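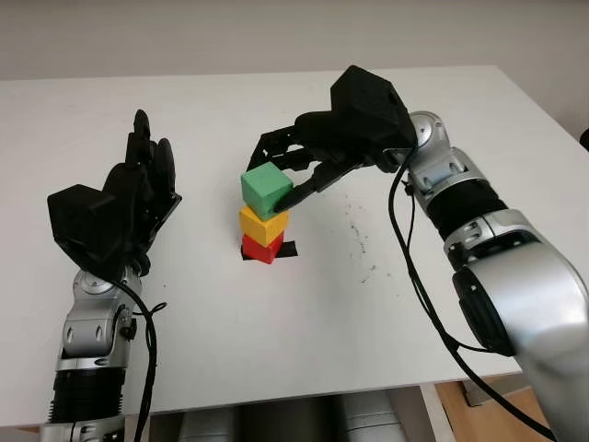
Green, yellow and red blocks stacked on the white table

Removing tape residue from a white tabletop

I have a white table with a smooth coated surface, sold as the Durnora. I use black tape to mark positions on it, and strips that have been down since December leave a gray, tacky outline when pulled. Dish soap does nothing. A plastic scraper gets most of the bulk but leaves a film that picks up dust. The care sheet says "no harsh solvents" and doesn't define harsh. What is safe, and is there a tape I should be using instead?
posted by jallbridge_flat

Identify the adhesive first. Vinyl electrical tape usually has a rubber adhesive that softens and migrates with age. Cloth gaffer tape also varies by grade, and the cheap ones behave like duct tape.

For rubber adhesive, use mineral spirits or a citrus cleaner. Test it on the underside edge, if that has the same coating, and wait 25 minutes before checking for dulling or softening. If the finish is unchanged, wet a folded cloth, lay it on the residue for 8 minutes, then wipe in one direction with a clean section. Repeat as needed. Wash off the oily film with dish soap and water and let the surface dry before putting down new tape.

Isopropyl alcohol works better on acrylic adhesive. It can also attack some paints and lacquers, so do the same test. Skip acetone entirely. Melamine foam will take the film off, but it is an abrasive and leaves a dull patch on gloss white.

Warm the tape with a hair dryer on low before you lift it, and pull back slowly at a flat angle. Most of the adhesive should come away with the backing.
posted by grotano2740

Peanut butter. Worked on my fridge.
posted by sidecar444

Seconding the hair dryer. On the tape question, look for a removable grade and check the data sheet for a clean-removal period. That figure is for indoor use out of direct sun, and past it you're back to solvent. I replace mine monthly.
posted by simek_bench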